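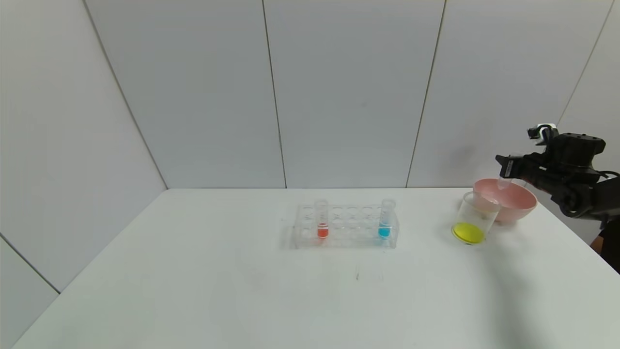 The arm with a small conical tube over the pink bowl at Wesgate.

Filed under: Lab Life / Robots

Larasati Jugah lights up when she talks about tubes. "I could watch them all afternoon!" she says. Her team has recorded 600 demonstrations so far, each one a person steering the arm through a short job with colored liquids, and she wants 882 before training starts (by September, she hopes).

"The messy ones are my favorites," she says. "A tube that leans a little teaches the model so much."

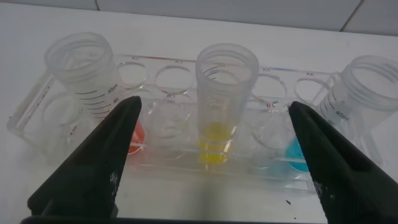 Do you keep the failed attempts?

"We keep every one, with a label," Jugah says. "Benedito Andrade tags them, and he's wonderfully picky about it."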